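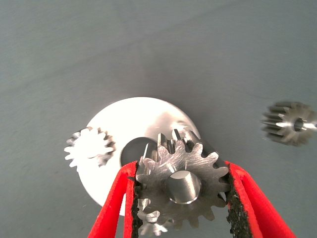 A small gear and a white disc on a gray work surface.

The quilting room at Stidcombe opens at 10 in the morning, and by then Indira Naidu has already pressed a stack of backing cloth and threaded both machines. She started the group four years ago above a hardware store in Demham, with a borrowed ironing board and six members. The move to Stidcombe gave them a proper cutting table and enough outlets.

Naidu teaches hand quilting, mostly whole-cloth. A whole-cloth quilt has no patchwork. The top is one piece of fabric, usually a solid color, and all of the pattern comes from the stitching. Beginners tend to think it will be easier than piecing. It is slower, and mistakes show.

"You can hide a lot in a print," she says. "On a solid, every stitch is right there."

She has her students mark the design with a washable pencil, baste the three layers in a grid, and start from the center. She likes a short needle and waxed cotton thread. Her target for new quilters is 6 stitches to the inch. Some of the longtime members get 10, and she tells people not to worry about that in their first year. 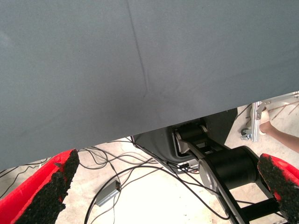
Gray fabric with its fold lines still showing.

Siriporn Prasertsri came to the group from garment work. She did alterations in Hayes for 13 years before she made her first quilt, and she still handles fabric like a tailor. She washes everything before it is cut, presses it flat, and lets it rest overnight. Fold lines left in a solid will throw off the marking, she says, and steam alone won't always take them out.

Her current project is a bed quilt called Treltell, after the street where she grew up. The design is a running vine with feathered corners, drawn freehand on newsprint and traced onto dark blue sateen. She keeps a notebook of her hours and thread. In April she went through it and added up the leaves she had stitched so far, which came to 3285. The border is still to do.

The group meets through the winter and takes a break in August. New members bring their own hoop and thimble. Batting is bought by the roll and shared at cost.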